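Handtücher, die im Regal liegen bleiben

Marwa El Sherbiny leitet die Wäschekammer der Pension Starach, ein Haus mit 17 Zimmern und einem kleinen Schwimmbad im Keller. Das Gespräch fand im September statt, kurz nach zehn, als die ersten Maschinen durch waren. Die Fragen stellte Wael Belkadi.

In der Wäschekammer stehen zwei Waschmaschinen, ein Trockner und an der Längswand die Regale. Gefaltet wird im Raum nebenan. El Sherbiny arbeitet seit vier Jahren hier, vorher war sie in der Großwäscherei Ragab, wo die Handtücher von der Mangelstraße kamen und niemand sie einzeln in die Hand nahm. »Dort habe ich gelernt, wie schnell es gehen muss«, sagt sie. »Wie man ein Handtuch legt, habe ich erst hier gelernt.«

Im Haus gibt es drei Größen: Gästetuch, Handtuch und Duschtuch. Dazu kommen die Badevorleger, die aber nicht gefaltet werden, sondern flach übereinander liegen. Alles ist Frottee mit Schlingen auf beiden Seiten. Velours hatte man früher auch, El Sherbiny hat es aussortiert. »Das sieht im Laden gut aus. Es nimmt schlecht Wasser auf, und man sieht jeden Fingerabdruck im Flor.«

Als sie anfing, waren die Handtücher weiß. Inzwischen sind die für die Zimmer grau, die fürs Schwimmbad weiß geblieben. Die Umstellung war umstritten. Der Inhaber fürchtete, Grau wirke ungepflegt. El Sherbiny hatte mit Make-up argumentiert, mit Wimperntusche vor allem, die aus weißem Frottee kaum herausgeht. Man hat dann zuerst nur die obere Etage umgestellt und die Rückmeldungen abgewartet. »Es kam keine einzige. Den Gästen war das egal.«

Bestellt wird bei Prondby, das Handtuch mit 620 Gramm auf den Quadratmeter. Leichtere Ware trocknet schneller, liegt aber nach einem Jahr dünn und hart im Regal. Schwerere sei Unsinn, findet sie, jedenfalls für einen Trockner dieser Größe. »Der läuft dann doppelt so lange, und in der Mitte vom Stapel ist es trotzdem klamm.«

Zum Falten gehört für sie, was davor passiert. Das Tuch kommt aus dem Trockner und wird an zwei Ecken gefasst und einmal kräftig ausgeschlagen. Damit stellen sich die Schlingen auf und die Kante zieht sich gerade. Dann liegt es auf dem Tisch, die Bordüre nach links. Zuerst faltet sie der Länge nach auf ein Drittel, danach quer zur Hälfte, beim Duschtuch noch einmal. Die Webkanten verschwinden dabei innen. Nach jedem Schritt streicht sie mit der flachen Hand von der Mitte nach außen. Viele würden das weglassen, sagt sie, und sich dann über schiefe Stapel wundern. 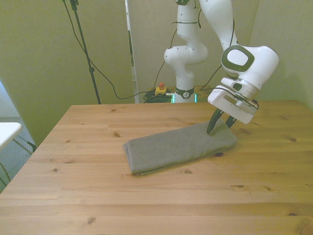
Warum auf Drittel und nicht einfach zweimal auf die Hälfte?

Beim Dritteln liegen beide Längskanten innen, und das Tuch zeigt außen nur glatte Brüche. Zweimal halbiert ist es außerdem schmaler, so dass der Stapel leichter kippt.

Beim Tisch ist El Sherbiny eigen. Beschichtete Platten mag sie nicht, darauf rutscht der Stoff beim Streichen weg. Auf Holz bleibt er liegen. Es darf allerdings nicht rau sein, sonst ziehen sich Schlingen. Einmal im Jahr lässt sie die Tische in der Wäschekammer abschleifen, ganz fein, und danach nur mit Seife behandeln. Öl kommt ihr nicht in die Nähe der Wäsche. »Wir hatten das einmal. Danach hatten wir gelbe Streifen auf den weißen Tüchern, und die gingen nicht mehr raus.«

Gezogene Schlingen schneidet sie ab, sie zieht nie daran. Eine kleine Schere hängt dafür am Regal. Wenn eine Kante aufgeht, näht sie nach, sofern es sich lohnt. Was verwaschen oder an den Rändern ausgefranst ist, geht in die Kiste für Putzlappen, und wenn die voll ist, holt sie der Tierarzt aus dem Nachbarort.

Auf Weichspüler verzichtet das Haus. Er legt sich auf die Fasern, das Tuch fühlt sich erst schön an und trocknet dann schlechter ab. Sie wäscht bei sechzig Grad und gibt bei jeder dritten Ladung einen Becher Essig ins Spülfach. Das Wasser hier ist hart. Riechen würde man davon nichts, sagt sie, sobald die Sachen trocken seien.

Schwierig war lange die Übergabe zwischen Früh- und Spätschicht. Jede Kollegin faltete, wie sie es von zu Hause kannte, manche rollten. Auf den Zimmern lagen dann unterschiedliche Formate nebeneinander, und im Regal passten die Stapel nicht in die Fächer. Schließlich hat El Sherbiny ein Muster gelegt, ein Tuch je Größe, und es oben ins Regal gestellt. Wer unsicher ist, legt das eigene daneben. Eine schriftliche Anleitung gab es vorher, die hing an der Tür und wurde nicht gelesen.

Die Regale sind von Stirton, mit verstellbaren Böden. Die Fachhöhe ist so gewählt, dass über dem Stapel noch eine Hand Platz hat. Frisch Gewaschenes kommt nach unten, genommen wird von oben. Das koste morgens ein paar Minuten, räumt sie ein, weil man den Stapel anheben müsse. Dafür nutze sich alles gleichmäßig ab. Vorher seien immer dieselben Tücher im Umlauf gewesen und die unteren hätten nach Schrank gerochen.

Ob sie zu Hause auch so falte? »Die Handtücher ja. Die Bettwäsche nicht, die stopfe ich in den Bezug vom Kopfkissen und mache die Tür zu.«

Für das kommende Jahr steht ein zweiter Trockner auf ihrer Liste. Der jetzige schafft die Duschtücher eines vollen Hauses nur in mehreren Durchgängen, und an Abreisetagen wird es bis zum Mittag knapp. Der Inhaber hat sich das Angebot geben lassen. Unterschrieben ist noch nichts.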